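Clear One Table, Win Back an Evening
March 3, 2018

Neighbors on the Bresau side of town have been talking about tables lately, and we love it! The Wodiveo home club spent all of February on a challenge with a very simple rule: pick one table, clear it every night before bed, and don't touch anything else in the house.

Nineteen households signed up in the first week. By the end of the month the list had grown to 113, which is a wonderful turnout for a club that meets in a borrowed classroom and runs on coffee and name tags.

The idea came from Yesenia Ccori, who joined last fall after moving into a smaller place with her daughter Nina. "I was trying to tidy the whole apartment every weekend and I hated it," she said. "One table I can do. It takes me 10 minutes, and then I sit down at it – with a book, even!"

Her method is easy to copy. Dishes go first, then trash, then anything that belongs in another room. Whatever is left gets a basket, and the basket gets emptied on the last day of the week. Nina, who is in fourth grade, has taken over the basket and keeps a chart of the worst offenders. Hair ties are winning by a mile.

Members also swapped stories about the odd mix of stuff a table collects. Bills and socks came up a lot, and one family found a library card that had been missing since summer. Small mixed groups are great practice for beginners, Ccori said, so the club's page now has a starter round: a green bowl, a little white paper cup, a white bottle lying on its side, something black that looks like a remote, and an orange carrot shape, all on one light wooden tabletop. Decide where each thing would live in your own home, and go!

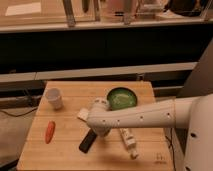
What's next
The March challenge moves on to kitchen drawers, and sign-up is open now at the Ender Street library desk. It's free, and newcomers can start any day they like. Bring a basket if you have a spare one – the club is collecting them for new members.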